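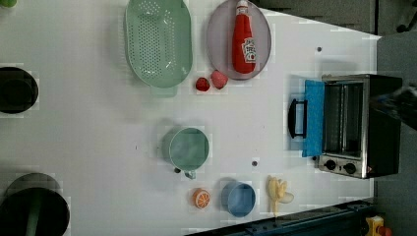

Play kitchen table with colander, plate, toaster oven and toy food.

Section 2: Setting out the kitchen table

This section covers laying out the Multberg play kitchen set on a table, preparing the toaster oven for pretend use, and putting everything away. For unpacking and the parts list, see Section 1. For washing in quantity (schools and playgroups), see the Hurkico care sheet packed with the set.

2.1 Before you start

Choose a flat table with a wipe-clean top. A light-colored top makes small pieces easier to find at clean-up time. The table should stand firmly on the floor without rocking.

Wipe the table with a damp cloth and let it dry.

CAUTION: The toaster oven is a real appliance. It must stay unplugged whenever the table is used for play. Wrap the cord, secure it with the Talpur cord tie (part 442), and place it behind the oven where children can't pull on it.

2.2 Placing the oven

1. Lift the oven with both hands under the base. Do not lift it by the door or the door handle.
2. Set it down near one side of the table with the door facing the middle.
3. Turn both control knobs to the off position.
4. Open the door slowly until it stops. Leave clear space in front so the door does not land on a plate or bowl.
5. Check that the wire rack is pushed all the way in.
6. Fold a dry cloth over the open door if you want to use it as a towel rail.

Note: The door is glass. Do not stack pots or plates on it, and do not let a child lean on it. If the glass is chipped, take the oven out of use.

CAUTION: If the oven has been used for cooking, let it cool with the door open for at least two hours before moving it to the play table.

2.3 Setting out cookware and dishes

1. Place the large pots first, along the side of the table farthest from the oven.
2. Put the colander where it can be reached from both sides of the table. The handle should not stick out past the table edge.
3. Set the measuring cup near the middle.
4. Put out the plate and the small bowl. Keep them out of the path of the oven door.

Smaller utensils can be stored inside the larger pot – handles up – until they are needed.

2.4 Adding the toy food

Start with a few pieces. The strawberries, half orange and banana are enough for a first session, and more can be added from the Dirow food box later.

The banana has a peel that opens. Open it gently from the tip and do not bend it backward.

Note: The strawberries are different shades of red. This is normal and is not a sign of fading.

CAUTION: Never put toy food in an oven that is plugged in. Take every piece off the rack before the oven goes back to the kitchen.

If you add a ketchup bottle, use an empty one. Rinse it well, dry it, and screw the cap on tightly. It can be laid on its side on the plate.

2.5 Clearing up

1. Take everything out of the pots and the oven.
2. Wash the colander, cup, bowl and plate in warm water with a little dish soap. Rinse and dry.
3. Wipe the toy food with a damp cloth. Do not soak it.
4. Remove the cloth from the oven door, then close the door.
5. Nest the smaller items in the colander and store the pots separately.

Replacement food pieces are ordered under part 487. Give the part number and the name of the piece.

Revised 2021-05-20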